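Polen Gripper Trials

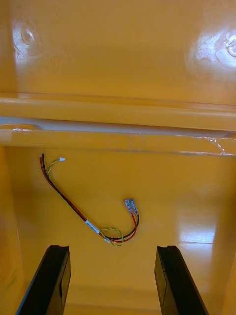
View from the wrist camera into a yellow bin, with both fingers open and a wire harness on the floor.

The Polen gripper trials are a long-running series of bench comparisons in which two-finger robot grippers are tried out on small, floppy parts of the kind that people pick up without a second thought and machines find surprisingly hard. They are held at a workshop in Stanham and were started by Haruna Honda, an engineer who had grown rather tired of seeing grippers judged only on neat wooden blocks.

Setup

Each gripper is fitted to the same arm and given the same controller, so that the fingers themselves are the main thing being compared. A small camera rides at the wrist and looks down past the fingertips — a close view, and a very useful one when a wire is thinner than the finger reaching for it. The parts are set out in a plastic bin, and a full session runs to 600 attempts, with a short break after every 40 so the fingers can be wiped and the camera checked.

Parts

The wire harness is the part most visitors remember. It has red and black leads ending in spade terminals, a thin green-and-yellow twisted pair with a tiny white connector, and a white label sleeve wrapped around the red and black wires. A glossy bin adds its own trouble, as bright reflections on the walls and floor can confuse software that is looking for shiny metal ends.

Grippers compared

The Kaneko fingers, which are stiff and flat, have generally done well at holding the label sleeve and less well with single wires. The softer Grurkthorpe pair is kinder to loose coils, though it tends to let terminals turn in its grasp. Honda has always been fond of both, and her notes on them, now 839 pages long, are kept at the workshop for anyone who cares to read them. New fingers are usually added in August.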